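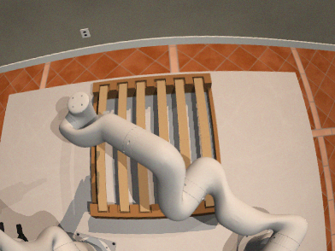 Chapter 2
Floors and the Loads They Carry

A floor has to hold up its own weight before it can hold up anything else. Engineers call this the dead load. It includes the joists, the sheeting, the tiles and the mortar under them. People, furniture and stored goods make up the live load, which changes from hour to hour.

The two are worked out separately and then added. Take the upper storey of the old wool store at Kaltwood, converted to flats one September. The builders planned to lay tiles over the original boards. The tiles and their bedding came to 3872 kilograms, spread over an area of 60 square metres. Dividing the first figure by the second gives the extra dead load on each square metre, a little under 65 kilograms.

Whether the joists could take it depended on their depth, their spacing and the distance between supports. Depth matters most. A joist that is twice as deep is four times as strong in bending, if its width stays the same.

Strength is only part of the matter. A floor may be in no danger of breaking and still bend enough to crack the grout. Tiles are stiff and brittle, so a tiled floor is allowed less movement than a carpeted one.

In this chapter you will learn to:

calculate the dead load of a floor from its layers
estimate the live load for a room from its use
read a span table

Key terms: dead load, live load, span, deflection, bearer

2.1 Dead load

Begin with a list of every layer in the floor, from the ceiling lining below to the finished surface.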